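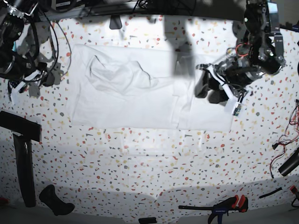 Section 4: Filling, first heat and first steam

I've set up more of these Tellila steam stations than I can remember, so I wrote this part the way I'd talk you through it in your kitchen. Read it once before you plug anything in. You should have the base, the hose, the steam head and the little measuring cup out of the box by now (if you can't find the cup, look inside the water tank, that's where Tivcombe packs it).

Before you start

1. Pick your outlet. The station draws 2,000 watts, so give it a wall outlet of its own. I don't use extension cords with mine, and I'd ask you not to either.

2. Put the base on a level floor or a sturdy low shelf, with the hose running upward and no kinks in it.

3. Pull out the tank and rinse it twice with cold water. Shake it well! There's often a bit of factory dust in the corners.

Filling the tank

4. Pour in 300 ml of water for the first run. The tank holds a lot more, but you're going to throw this batch away.

5. If your tap water is hard, swap 100 ml of that for distilled water. I live in Bevport, where the kettles go white in a month, and I do this every single time.

6. Slide the tank back until it clicks. A half-seated tank is behind most of the "no steam" messages I get.

CAUTION: No vinegar, no scented water, no starch in the tank. They leave a film in the boiler and your warranty goes with it.

First heat

7. Turn the dial to II and wait for the green light. Mine takes a couple of minutes, longer in February when the utility room is freezing.

8. Point the steam head into a sink or over an old towel and hold the trigger. You'll get spitting and gurgling at first — let it cough.

9. Keep going in short bursts until the tank runs dry, then switch off, unplug and leave everything alone for 20 minutes.

CAUTION: The metal plate stays hot long after the light goes out. Park the head in its cradle, face in.

Your first real item

10. Refill the tank and choose something plain and forgiving. Check the care label first.

11. Cover your table with a thick towel or the Zawadzka heat mat (sold separately) before any steam goes near it. A tablecloth by itself won't protect the wood underneath.

12. Lay the item down and smooth it by hand from the middle outward. Sort out the bunched bits before you steam, or you'll press a crease in and have to chase it around.
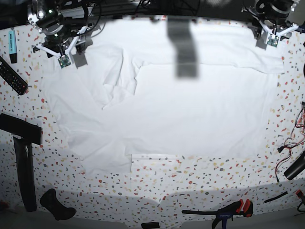 White fabric item, likely a garment, on a patterned tablecloth, with folds and creases at the left.

13. Float the head just above the cloth and work one way, slowly. Save the seams and hems for last, when you can press down lightly.

14. Hang the item up right away and let it cool before you fold it.

NOTE: If the head drips, you're squeezing the trigger before the green light is on. Let go, wait for the light, and try again.

Descaling has its own pages in Section 7.

Section last revised 27/04/2021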